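Grarel Bench Cell, Type 4 - Setup and Care
Sold and serviced by Eskola Handling Supply, Dultham

Product code: GBC-4
Price: 1,145 without tax, delivery to Skemness and Dultham included
Delivery time: normally in stock, please ask in October when we close for inventory

The Grarel bench cell is made for small sorting and repacking jobs, where goods are taken from one basket and put in another. It is delivered as a kit: table plate, arm bracket, cable holders, control box and one gripper plate. The arm and the gripper are ordered separately, so that you can choose the ones that fit your goods. On this page we explain how the cell is set up and what care it needs during the year.

Placing the table

Put the table on a firm floor and adjust the four feet until the plate is level in both directions. Check the level again after one week of work, as new feet settle a little. Keep the table away from doors and from warm air outlets. The bracket must be tightened with the key from the kit, in two turns, first loosely on all screws and then fully.

Baskets and rim height

Any stiff plastic basket can be used, if all the baskets on one table have been measured before the first run. Do not trust the catalog height of the basket. 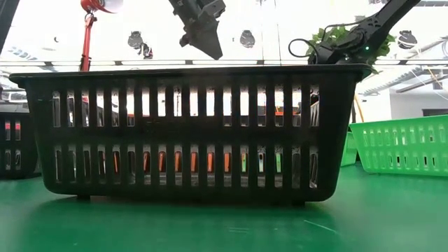
Rim height is the value most of our customers enter wrongly. It must be measured from the table plate to the top of the rim, and not from the bottom of the basket wall. A black basket like this one stands on small feet, which lift it just off the green table, and this small distance belongs to the height. The rim is also thick and a little flared, so measure at its outer edge and use the highest value you find. With the gripper hanging over the basket, its pointed end should have free space to the rim on all sides before you allow the first movement. Enter the value in the control box under "Basket", then press Save two times.

If you change to baskets of another model, measure again. Baskets of the same model but from another delivery can also differ, and we recommend to check one from each delivery.

Arm cable

The cable should make a free curve at the joint. When it is pulled tight it will break inside, and the fault is difficult to find - the arm works in one position and stops in another. When it is too long it can catch on a basket rim. Move the arm slowly by hand through its whole range, with the power off, and watch the cable all the time. Then close the holders.

Regular care

Every day: wipe the table plate with a damp cloth. No solvent, it makes the surface dull.
Every week: check the bracket screws and the cable holders.
Every 1,000 hours: change the gripper pads and clean the joint covers. Allow 20 minutes.
Every year: send us the log file from the control box. We read it free of charge for cells bought from us.

Spare parts

Gripper pads, pair: in stock
Cable holder, set of 4: in stock
Table foot with rubber: in stock
Arm bracket, long version: on order

Please write the serial number of the cell in your order. It is found under the table plate, on the same side as the control box.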